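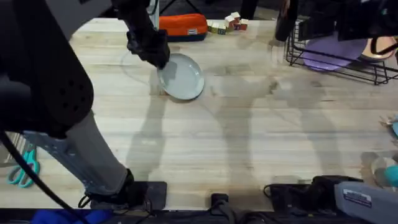
10 June 2026

Glaze tests, second batch from the Cerkar clay. Salma Benkirane mixed the matte recipe again, this time with 12 grams less whiting. I sieved it two times and it still feels sandy between the fingers. We should ask Basero if they changed the feldspar.

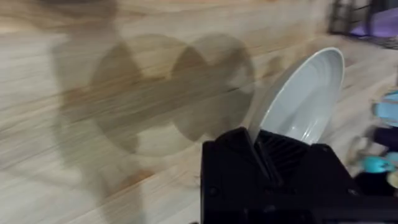
The kiln went to 2,355 °F and held there for 7 minutes. In January we held longer and the blue ran down on the shelf, so I prefer to be careful. Abdelkrim Morsy thinks the hold is too short for the thick tiles. Maybe he is right, I will cut one tile tomorrow and look at the inside.

To do:

Write the cone number on every tile before loading, also on the small ones.

Order kiln wash from Amrani. The bucket is almost finished.
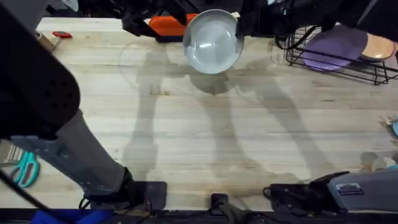

Repeat tile 7 with the old whiting, same shelf, same place.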